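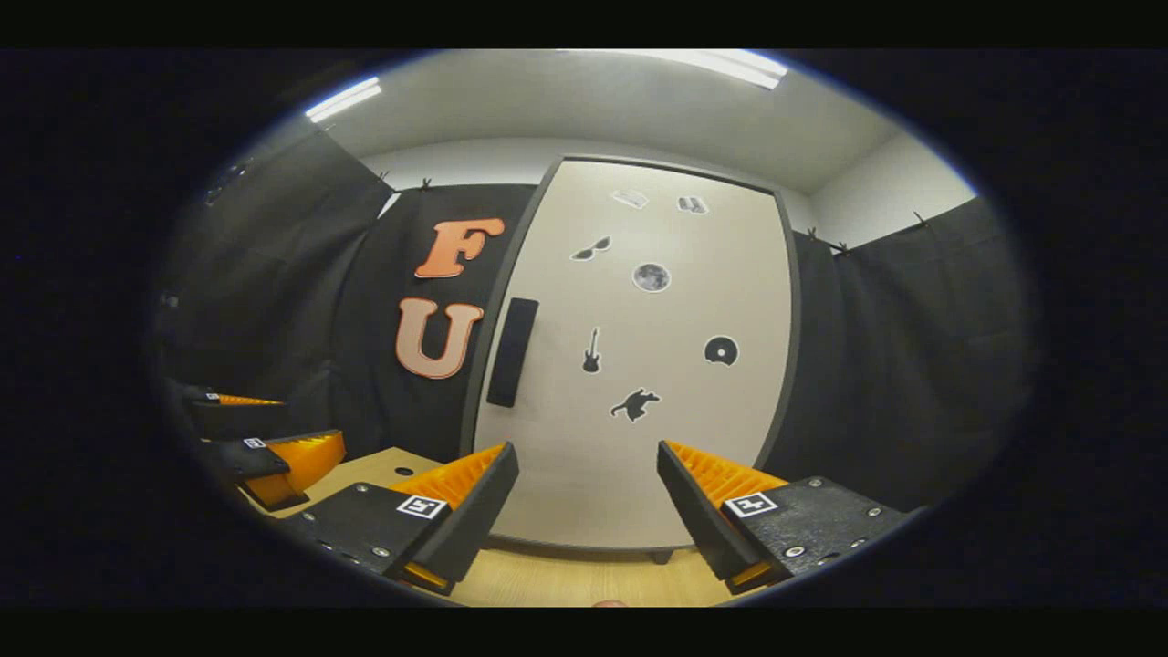 Les impostes d'Iltska : inventaire et relevé des dessus-de-porte vitrés du bourg ancien

Par Nipon Chareonsuk et Aranka Borbély
17 juillet 2023
Rapport de projet, atelier « Bâti ancien », encadré par Aileen Maglaya

1. Pourquoi regarder au-dessus des portes

Quand on arrive à Iltska par la route du bas, on voit d'abord les toits, puis les façades enduites à la chaux, puis les portes. Il nous a fallu plusieurs passages avant de lever les yeux de quelques dizaines de centimètres. Au-dessus de presque chaque porte d'entrée du bourg ancien, il y a une imposte : une partie fixe, vitrée le plus souvent, prise entre la traverse et le linteau, qui donne du jour au couloir quand le battant est fermé. Certaines sont de simples rectangles à deux carreaux. D'autres sont de vraies merveilles, en demi-cercle, avec des petits bois rayonnants ou une grille de fer forgé où l'on devine des initiales !

Le sujet nous a été proposé comme un exercice de relevé assez modeste (une rue, une dizaine de portes, des planches au 1/10). Nous avons demandé à l'élargir au bourg entier, et Mme Maglaya a accepté à condition que la fiche descriptive tienne sur une page. Elle tient sur une page. En petits caractères, mais elle tient.

Iltska compte 3800 habitants, dont une bonne partie vit désormais dans les quartiers du haut. Le bourg ancien s'organise autour de trois rues parallèles à la pente, reliées par des escaliers. Les maisons y sont étroites et profondes : un couloir latéral, une pièce sur rue, une pièce sur cour, l'escalier au milieu. Dans ce type de plan, le couloir ne reçoit de lumière que par la porte, et l'imposte prend alors toute son importance.

2. Un peu de vocabulaire

Nous avons perdu beaucoup de temps au début à cause des mots, alors autant les fixer. Nous appelons « imposte » l'ensemble de la partie haute, châssis et vitrage compris. La « traverse d'imposte » est la pièce horizontale qui la sépare du battant. Les « petits bois » sont les baguettes qui divisent le vitrage. Une imposte « en éventail » a des petits bois qui partent d'un point central placé sur la traverse. Une imposte « à grille » possède un ouvrage de fer placé devant le verre, côté rue, indépendant du châssis.

Attention, dans les textes d'architecture, « imposte » désigne aussi la pierre en saillie sur laquelle retombe un arc. Les deux sens se croisent parfois dans une même façade — il y a à l'hôtel Javier une imposte (vitrée) posée entre deux impostes (de pierre), et la première version de notre fiche était illisible à cet endroit. Nous écrivons maintenant « sommier » pour la pierre, ce qui n'est pas parfaitement exact, mais tout le monde nous comprend.

3. Méthode

3.1 Relevé sur place

Chaque porte a reçu une fiche : adresse, largeur du passage, hauteur de l'imposte, forme, nombre de carreaux, présence d'une grille, essence du bois quand elle était reconnaissable, état. Nous avons travaillé à deux, l'une au mètre et l'autre au carnet, en échangeant les rôles à chaque rue. Les hauteurs ont été prises avec une règle télescopique appuyée sur le seuil. Sur les marches usées, nous avons mesuré au milieu du creux et aux deux bords, puis retenu la valeur du bord côté serrure.

Au total, 214 impostes ont été décrites. Nous avons exclu celles qui ont été murées ou remplacées par un panneau plein, même quand l'encadrement restait lisible. C'est un choix discutable et nous y revenons dans la partie 6.

3.2 Photographies et base de données

Les prises de vue représentent 2422 fichiers, classés par rue puis par numéro. Toutes les fiches ont été saisies dans Pomby, que l'atelier utilisait déjà pour l'inventaire des lavoirs. Nous y avons ajouté un champ « dessin des petits bois » avec des codes courts (E pour éventail, G pour grille, D pour droit, L pour losange, X pour tout ce qui ne rentre pas ailleurs). Le code X a servi plus que prévu, et c'est sans doute la famille la plus amusante à parcourir : un soleil à moitié effacé, une lyre, une sorte de toile d'araignée aux angles arrondis.

3.3 Entretiens

Nous avons rencontré deux personnes longuement. Eyvindur Eskildsen habite rue du Milieu, dans une maison dont il a refait lui-même toutes les menuiseries de façade. Ramil Dumlao dirige l'atelier Trutwood, installé à la sortie du bourg, où l'on restaure des portes et des fenêtres anciennes. Les notes complètes sont en annexe B.

4. Ce que nous avons trouvé

4.1 Les formes

La forme droite domine très largement dans la rue du Bas, celle des anciens entrepôts. Les portes y sont larges, les impostes basses, souvent à trois ou quatre carreaux, sans décor. On monte d'une rue, et tout change ! La rue du Milieu aligne les éventails, parfois sur cinq ou six façades à la suite, avec des variantes minuscules d'une maison à l'autre : un bouton tourné au centre, un filet mouluré en périphérie, des rayons légèrement galbés. Nous pensons qu'un même menuisier, ou au moins un même gabarit, est passé par là. La courbe extérieure de plusieurs châssis se superpose presque parfaitement sur nos calques.

La rue du Haut est plus mélangée. C'est là que se trouvent la plupart des grilles, dont celle de l'hôtel Javier, avec ses volutes en S adossées et une tige verticale qui se termine en fleur. La planche 7 lui est entièrement consacrée et nous en sommes assez fiers.

4.2 Le bois et l'assemblage

Les châssis les plus anciens que nous ayons pu voir de près sont en chêne, assemblés à tenon et mortaise et chevillés. Les rayons des éventails viennent se loger dans un demi-moyeu taillé dans la masse. M. Dumlao nous en a ouvert un, déposé dans son atelier pour restauration, et nous avons pu dessiner l'entaille de chaque rayon. Elles ne sont pas identiques. Chacune porte une petite marque au ciseau, répétée au bout du rayon correspondant, comme on le fait pour les pièces d'une charpente. Ce détail nous a enchantés, et il nous a valu une demi-journée de dessin que nous n'avions pas au planning.

Les remplacements plus récents sont en résineux, avec des petits bois rapportés et collés sur un verre d'une seule pièce. De loin l'effet est proche. De près, l'ombre n'est pas la même, les baguettes collées n'ayant presque pas d'épaisseur.

4.3 Le verre

Plusieurs impostes conservent un verre ancien, reconnaissable à ses ondulations et à ses bulles. Nous avons noté « verre ancien probable » chaque fois que les déformations étaient visibles en lumière rasante depuis la rue, et nous n'avons rien noté dans les autres cas. Une campagne depuis l'intérieur des couloirs donnerait un résultat plus fiable.

4.4 La lumière dans le couloir

Aranka tenait beaucoup à cette partie. Chez M. Eskildsen, nous avons mesuré l'éclairement au sol du couloir, porte fermée, tous les mètres depuis le seuil, d'abord avec l'imposte dégagée puis masquée par un carton. Avec le carton, il fallait la lampe frontale pour lire le luxmètre. Imposte dégagée, on lit encore un carnet au pied de l'escalier. Le profil complet figure sur la planche 11. Une seule maison ne permet pas de généraliser, mais la courbe est belle et elle dit bien à quoi servent ces quelques carreaux.

M. Eskildsen nous a raconté qu'en décembre, quand le soleil est bas, l'éventail se projette sur le mur du couloir en fin de matinée et avance jusqu'à la première marche. Nous avons vérifié par le tracé solaire : l'orientation de sa façade le permet. Nous espérons y retourner à cette saison pour le relever en vrai.
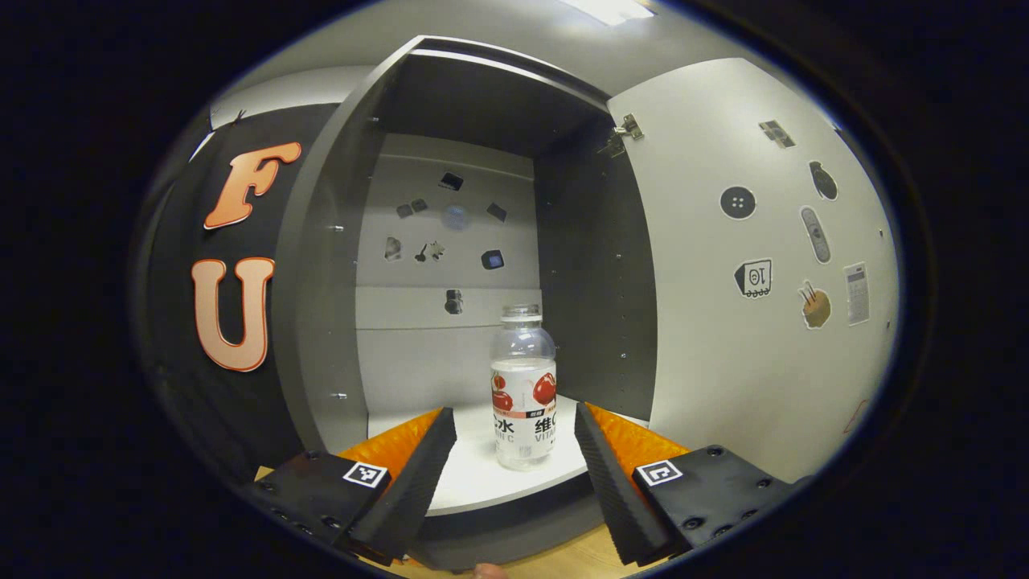 5. Restaurer une imposte : l'exemple de l'atelier Trutwood

Nous avons suivi la restauration d'un éventail de la rue du Milieu, de la dépose à la remise en peinture. Les étapes observées sont les suivantes.

— Dépose du châssis par l'intérieur, après repérage de la feuillure et des cales.
— Retrait du mastic à la lampe infrarouge, carreau par carreau, avec numérotation des verres.
— Décapage des petits bois au racloir. M. Dumlao refuse la ponceuse sur les moulures et, après avoir vu le résultat, nous aussi.
— Remplacement des seules parties altérées par des greffes en chêne, fil orienté dans le même sens.
— Repose des verres au mastic à l'huile de lin, temps de séchage, puis peinture à l'huile débordant légèrement sur le verre.

La partie basse du châssis est toujours la plus abîmée. L'eau s'arrête sur la traverse, surtout quand le rejet d'eau a disparu ou que des couches de peinture ont bouché la pente. Sur nos fiches, les défauts notés « état 3 » concernent presque tous cet endroit précis, et un simple nettoyage de la gorge suffirait souvent à ralentir les dégâts.

6. Limites

Le relevé s'est fait depuis l'espace public, sauf chez M. Eskildsen et à l'atelier. Les portes sur cour nous échappent donc complètement. Nous regrettons aussi d'avoir laissé de côté les impostes murées : leurs encadrements auraient complété la carte des formes, en particulier rue du Bas. Enfin, nos datations restent relatives. Aucun document d'archives ne nous a permis de rattacher un châssis à une année, et nous avons préféré parler de « premier », « deuxième » et « troisième » groupe.

7. Suites possibles

La base Pomby sera transmise à la promotion suivante avec les codes et les calques numérisés. Nous aimerions beaucoup que quelqu'un reprenne les grilles de la rue du Haut avec un ferronnier, car nous n'avons fait qu'en effleurer l'étude. Il faudrait aussi comparer le gabarit de la rue du Milieu avec les bourgs voisins. Si la même courbe réapparaît ailleurs, prévenez-nous !

Merci à Aileen Maglaya pour ses relectures (et pour son stylo vert), à Ramil Dumlao pour les heures passées autour de l'établi, à Eyvindur Eskildsen pour le couloir et le café.

Annexes : A. Modèle de fiche — B. Notes d'entretien — C. Planches 1 à 14 — D. Table des codes

3 commentaires · Partager
Contact | © Atelier Bâti ancien | Retour en haut de page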